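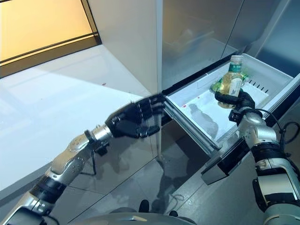 I'd been told to turn up hungry, so when I arrived at the Drernex flat in April I'd skipped lunch, and of course there was nothing going but a biscuit. The flat is where the company tries out Mender, its kitchen-and-tidying service, before it goes into people's homes. I wanted to talk to whoever knows it best, and that proved to be the woman who runs the customer trials. She asked me to leave her name out ("my mum will ring me if it's in print") so I'll just call her the trials lead.

She put the kettle on herself, I noticed. Mender doesn't do hot drinks.

"People always ask for tea first," she said. "It's the one thing we say no to on the phone. No kettles, no hobs, no sharp knives. If they still want to talk to us after that, we've probably got a customer."

So what do you get for your money? Mender is rented by the month. You get the robot, with its two arms and a pair of proper five-fingered hands, a set-up visit, and a phone line with a person on the end of it. The list of jobs is mostly fetching, putting away, opening and shutting. I said that sounded a bit thin and she laughed.

"Write down everything you do in a kitchen in one day and see how much of it is putting something somewhere else. My dad hurt his shoulder last winter and he couldn't get a low drawer open with anything in his other hand. He was living out of whatever was on the worktop! That's who I think about."

Low drawers, by the way, are her pet subject. We must have spent half an hour on them. A big pull-out freezer drawer is heavier than you'd expect, it wants to roll back in, and if you've got a bottle of something in one hand you need the other one near the drawer front the whole time. The early version of the software did everything with one arm and kept the second tucked away.

"It would put the drink down on the floor, open the drawer, pick the drink up again. It worked, I suppose, but I couldn't watch it. Customers hated it too. One lady said it was like being helped by someone who was scared of her fridge."

The change came with the Flirnex update, which is the piece that lets the two arms share a job. One hand looks after the drawer and the other looks after the shopping. She's very proud of it and I can see why, although it isn't quick. I'd guess I could have put a whole bag of groceries away in the time Mender spends on a few bits, and I said so.

"Oh, you'd beat it every time. So would I. But I've stopped apologising for slow. If you're sitting down with a cup of tea while it's going on, does it matter?"

I'm not completely sold on that. If I'd just come in from the shops with frozen peas I think it would matter quite a lot. She did admit that the peas come up. The advice in the handbook is to do your frozen things first and let it get on with bottles and packets after.

We moved on to what goes wrong. I'd expected her to go a bit vague at this point and she didn't at all. She keeps a log of every time a trial home has had to ring in, and at the time of my visit it had 2310 entries in it.

"A good chunk of those are cables," she said. "Somebody's phone charger, hanging off a worktop. Then it's shiny things. Glossy black fronts, steel doors, polished floors. It sees a reflection of its own arm and it gets cautious, so it stops and asks. I'd much sooner it asked."

And bottles?

"Bottles are lovely. Nice shape, screw cap, you can get your fingers round them. Carrier bags are horrible. Grapes are horrible. Please don't ask me about eggs."

(I did ask her about eggs. The answer is no.)

Drernex has 40 homes on the trial, and each one gets three set-up visits in place of the single visit in the standard package. The extra ones are for learning where things live. I liked this part more than I thought I would. You walk round with the technician and say where you keep your juice, and which cupboard sticks, and it all goes into the plan for your kitchen. A third-party add-on called Patrício will sort your shopping list to match it. She says it's worth having if you live with other people and not if you're on your own.

Then money, which I always leave too late. The rental is 1000 a month on the trial rate, in pounds, and that's with the phone line included. I pulled a face.

"I know," she said. "I'd pull it as well. It's a lot for a family who just fancy one. Next to someone coming in twice a day, it starts to look different, and those are the people I'm ringing back first."

Would she have one at home?

"For my dad, yes, tomorrow. For me, ask again when it does eggs."

I had my second biscuit and went to look at the handbook, which has a very long section on hinges.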